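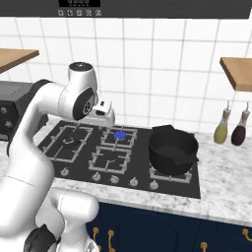

When a robot says "finished" and it isn't

Have you ever told a grown-up that you'd cleaned your teeth, and really believed it, and then found your toothbrush was still bone dry? Robots can do something a little like that, and this is the story of one that did.

The robot is called Olleck. It is one big arm with a gripper on the end (a gripper is a robot's hand), and the people at the Clorkau workshop wanted it to learn how to turn off a stove. You probably know already that a stove left on by mistake can start a fire, so it would be a wonderful thing for a robot to be good at, especially in a home where somebody finds the knobs hard to turn.

Olleck does its learning in a pretend kitchen that lives inside a computer, rather like the kitchen in a video game. The flames there can't burn anybody, and if the arm bumps into the counter there is no dent to mend. It can also practise over and over without getting tired, up to 200 times in a single night!

What went wrong?

One Friday the team looked through the night's results. Olleck had been asked to turn off a burner, and beside one of its tries it had written "finished", just as it did when everything went well. But when they played that try back on the screen, the burner was still alight.

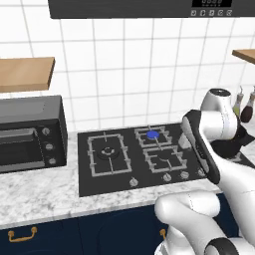 Olleck at the cooktop in the computer kitchen, with the back right burner still burning blue.

Now, why would it say such a thing? Olleck wasn't fibbing, because a robot like this one doesn't know how to fib. It was following its rules, and the trouble was hiding in the rules.

To turn a knob, Olleck had to move its gripper to the right spot, close its fingers and twist. Its computer checked that the gripper had twisted as far as it was told to, and if it had, the job was marked as finished. On that try the fingers had closed a tiny bit too far to one side. They slipped off the knob and twisted nothing but air. As far as the rules were concerned, a twist was a twist.

Engineers call this a false success. It's a sneaky kind of fault, as there is no bang and no flashing light to tell you about it, and you might walk out of the kitchen thinking all is well.

How was it fixed?

The team gave Olleck a new rule: look at the burner after you let go of the knob. If there is still a flame, try again. If there is still a flame after 3 tries, sound the alarm and call a person. Then they sent it back for 416 more practice goes, and read through those results very carefully indeed.

Something to try at home

Ask a friend to close their eyes and pretend to turn off a tap, using only their hand in the air. How could they tell whether the water had stopped? Write down all the ways you can think of. (Leave the real stove alone for this one, please, and ask a grown-up if you ever notice a burner that's been left on.)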